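**For release: 03/03/2025**

# Dovar opens orders for the Brundura touring motorcycle

Londley - Dovar has opened its order book for the Brundura, a middleweight touring motorcycle with shaft drive and a detachable luggage system. The model replaces the company's chain-driven tourer, which went out of production in January. Deliveries to dealers will follow in the order in which deposits are received. 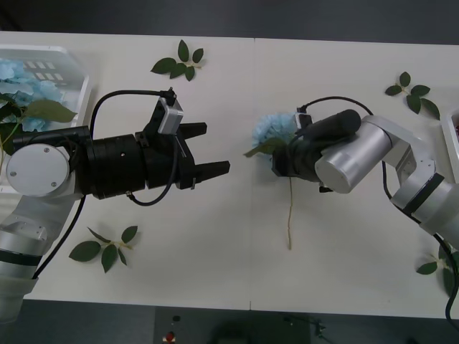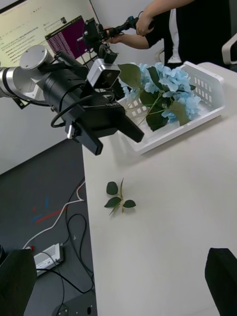 ## Engine and transmission

The Brundura uses a liquid-cooled parallel twin with 4 valves per cylinder. Peak output is 85 bhp. The engine has been tuned for pulling power at low and middle speeds, and the throttle response in the standard riding mode is softer than on the outgoing model. A second mode, Rain, reduces output in the lower gears and brings the traction control in earlier.

Drive is taken through a 6-speed gearbox and a wet clutch to an enclosed shaft on the left-hand side. The shaft oil is changed at every second major service. A quickshifter is available as an option and can be fitted by the dealer after purchase.

## Chassis and brakes

The frame is tubular steel with a bolt-on rear section, so that a damaged subframe can be replaced without stripping the engine. Suspension is supplied by Fülöp. The fork is adjustable for rebound damping, and the rear unit has a remote preload wheel that can be turned by hand with the panniers in place.

Braking is by 2 discs at the front and a single disc at the rear. Cornering ABS is standard on all versions. The seat has two height positions and is changed over without tools. A lower seat is listed as an accessory - it cannot be combined with the heated version.

## Luggage and equipment

Panniers lock to fixed points on the rear section and use the ignition key. The mounting points sit flush with the bodywork when the panniers are removed. A top box of matching design is sold separately, together with its carrier plate.

Standard equipment includes:

- heated grips
- centre stand
- manually adjustable screen
- cruise control
- USB-C socket beside the instruments

Hand guards, auxiliary lamps and an engine bar are optional.

## Colours and availability

The Brundura is offered in slate grey and dark green. Both colours have black wheels. Prices are available from authorised dealers and vary with the luggage package chosen.

Demonstration machines may be booked through the Londley showroom. Riders must hold a full motorcycle licence and bring it with them on the day.

## Press enquiries

Technical data sheets can be requested from the Dovar press office, Londley. Requests for test machines should state the publication and the preferred riding mode and seat height.

- Ends -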